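Notas sobre el orden de la encimera. Cubre la ficha de objetos del proyecto Shakya, no las recetas ni el inventario de la despensa.

# Shakya: superficies metálicas y piezas pequeñas

## Qué contiene

Fichas de cosas corrientes y del sitio donde suelen acabar. La versión actual tiene 28 fichas. Quince vienen de la lista antigua de Draker y se han revisado una por una; el resto se redactó desde cero porque la lista antigua daba por buenas afirmaciones como «el acero cepillado no necesita mantenimiento», que cualquiera que haya limpiado uno sabe poner en duda.

Cada ficha es un archivo de texto con cuatro campos:

| Campo | Contenido | Obligatorio |
|---|---|---|
| `objeto` | nombre genérico, en singular | sí |
| `acabado` | mate, cepillado, pulido, pintado | sí |
| `lugar` | dónde se guarda o se apoya | no |
| `duda` | lo que no se ha podido comprobar | sí |

El campo `duda` no puede quedar vacío. Si alguien escribe «ninguna», la ficha se devuelve.

## Criterios

- El nombre va sin función si la función no consta. «Pieza blanca rectangular» es un nombre válido. «Tapa de enchufe» solo lo es cuando se ha tenido la pieza en la mano.
- Nada de marcas en `objeto`. Kuvum las pide en su plantilla y por eso su plantilla no se usa.
- El color se anota con luz de día. Un gris cepillado bajo un foco parece blanco por un borde y casi negro a un palmo.
- Las medidas se toman con cinta, en centímetros. Las copiadas del catálogo van marcadas con `cat`.

## Metal cepillado

Es la sección que más correcciones acumula, y no tengo claro que haya mejorado con ellas. El problema de fondo es el brillo: un reborde redondeado recoge la luz en una línea y se lleva toda la atención, y las juntas finas de la parte baja, que es donde se junta la suciedad, apenas se distinguen. El consejo habitual de pasar el paño «siguiendo la veta» está en todas partes. No he encontrado a quien explique qué hacer en una esquina curva, donde la veta y el borde no van en la misma dirección.

Detrás de un panel así siempre termina habiendo cosas. En el caso que se recoge a continuación hay un objeto negro de esquina redondeada, medio tapado, y delante de él dos piezas blancas. La ficha las llama justo así y no va más lejos.

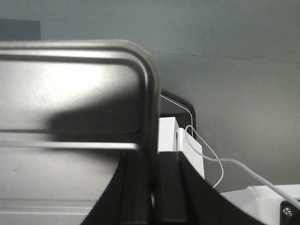 Grastonley no está de acuerdo con esta forma de nombrar y lo dejó escrito en la revisión: un registro que dice «objeto negro» no le sirve a quien quiere ordenar, porque para decidir dónde va una cosa hay que saber qué es, y tanta prudencia acaba en un cajón lleno de «piezas». Pedía un quinto campo, `uso probable`.

La objeción es razonable y el campo se probó. De las 30 propuestas de `uso probable` que llegaron, 19 se contradecían con otra propuesta para el mismo objeto. Se retiró. Quien lo necesite puede mantenerlo en una copia propia; aquí no se van a aceptar cambios que lo recuperen mientras no haya una manera de comprobarlo.

## Limpieza: lo que se recomienda y lo que no

Se recomienda agua tibia, jabón neutro y un paño de microfibra bien escurrido. Secar enseguida.

No se recomienda:

- vinagre, pese a su fama. En las juntas se queda y nadie lo aclara bien;
- estropajo verde, ni «solo un poquito»;
- aceite para dar brillo. Luce una tarde y después atrapa polvo.

Los productos en espray específicos para acero quedan sin valorar. Los que se probaron dejaban el panel igual que el jabón, con más olor.

## Limitaciones conocidas

1. Todas las fichas salen de interiores pequeños. No sirven para cocinas profesionales.
2. El campo `lugar` recoge costumbres, y las costumbres cambian. Las entradas anteriores a abril no se han repasado.
3. «Mate» y «cepillado» se confunden. Hay fichas que dicen una cosa y su `duda` dice la otra.

## Pendiente

- [ ] decidir si una barra horizontal estrecha sobre un panel es ficha propia o parte del panel
- [ ] unificar «reborde», «canto» y «labio»
- [x] quitar los adjetivos de `objeto`, salvo color y forma
- [ ] revisar la tabla de acabados de Draker, que sigue citándose sin que conste de dónde salió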